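Jurari Handheld Collection Kit - Set-up Guide
Section 4: Recording the cap-and-rack task
Revision of 16 Jan 2019

4.1 Scope

This section covers table set-up, device preparation and recording for the cap-and-rack task, one of the deformable-object tasks in the Cosgrove set. It assumes that the grippers have been assembled and the cameras calibrated as described in Sections 2 and 3. Training on the finished recordings is covered in Section 6.

The policy learns from wrist views only. Anything that changes the wrist view between set-up and recording - lens position, finger pads, table height - invalidates the calibration for that session.

4.2 Preparing the table

1. Clear the work surface except for the cap and the display rack. Scuffs and stains on the table top do not need to be removed. They give the tracker texture to hold on to, and a blank white top tracks worse than a marked one.

2. Stand the rack on its wire base with the whole ring on the table. Remove anything hanging from the hooks.

3. Place the cap beside the rack. Vary its position and heading between episodes, but keep it within reach of both grippers. The cap may be set by hand. Hold it by the crown so that the brim keeps its shape.

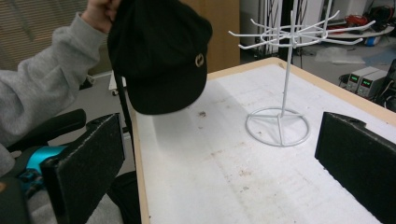

4. Check the background. Bench supplies, cables and stored equipment may stay in view. Do not move them between episodes of the same session.

Note: The rack turns on its pole. Do not lock it. Episodes in which the rack turns during placement are kept and labeled as such.

4.3 Preparing the grippers

1. Inspect the foam pads on both fingers. Light wear is acceptable. Replace a pad if the backing shows through or a corner has lifted.

2. Open the fingers fully and look at the wrist view in the Altska recorder. Both pads must be in view, one toward each side, with the table visible between them.

3. Raise and lower each gripper through the full working height. The rack pole should stay in view at the lower end of the travel. The hooks may leave the top of the view. 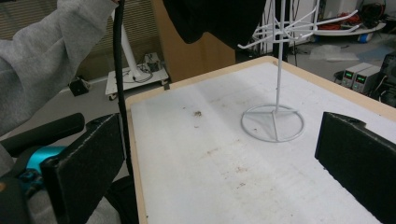 4. Route cables clear of the table before starting. A cable that crosses the view is acceptable if it does not pass between the fingers and the cap during the grasp.

CAUTION: Keep sleeves and straps out of the jaws. The fingers close with enough force to tear foam and to pinch skin.

4.4 Recording an episode

1. Start the recorder and hold both grippers still until the status line reads READY.

2. Bring the grasping gripper over the cap and close on the top of the crown. Take up the fabric slowly. A fast pull drags the cap and leaves too few usable grasp frames.

3. Keep the marker plate of the grasping gripper turned toward the other camera as far as the motion allows. The plate is used to recover the relative pose of the two grippers.

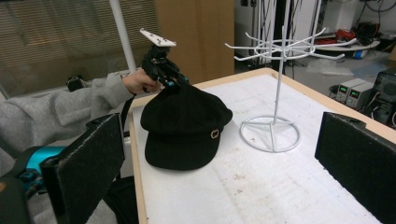
The relative pose is solved offline. Short dropouts are filled by interpolation, up to a limit of 10 frames. Longer gaps cause the episode to be flagged, and a flagged episode is left out of training unless it is released by hand in the review tool.

4. Carry the cap to the rack, lower it onto a hook and open the jaws. Withdraw the gripper before stopping the recorder.

4.5 Reference result

The Vikcombe baseline was trained on 1000 episodes recorded with this procedure. It placed the cap in 87 percent of trials. With the marker plates removed and pose taken from the wrist cameras alone, the rate fell to 41 percent. Most of the added failures were missed hooks - grasping the crown was little affected.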